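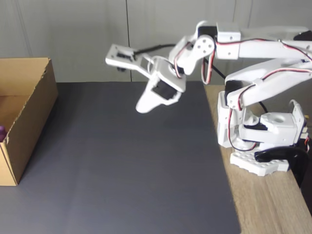

Desk mats get sold as the answer to almost everything, from scratched tables to sore wrists, and we have our doubts about most of it. Size is where people waste money first. A dark grey mat that covers most of the tabletop makes sense if the whole surface gets used; for one mug and a notepad, a place mat will do.

Do I need a mat at all?
Possibly not. If your table is already marked and you don't mind, keep your money.

Is the Paiva worth the extra over the Wuson?
We doubt it. After 13 weeks on two desks in our Firnthorpe workroom we couldn't tell which was which without looking underneath. The Paiva comes in a nicer tube.

It says "3000 wipes". Is that tested?
The seller in Clurnville told us so and then couldn't say who did the wiping. Treat it as decoration.

Does dark grey hide dirt?
It hides pencil and coffee. It does nothing for crumbs, dust or pale cat hair, whatever the label claims.

Mine won't lie flat. Will it settle?
Roll it the other way overnight and put books on the corners. If it still curls after a few days, send it back. You have 35 days.

Can it go in the washing machine?
The leaflet says yes. Ours came out with a wavy edge, so we'd stick to a damp cloth.

Will it protect the table from a hot pan?
Don't try it. Use a trivet.

We use cookies to remember your settings. Accept / Manage
Contact us | © Firnthorpe Desk & Table | Back to top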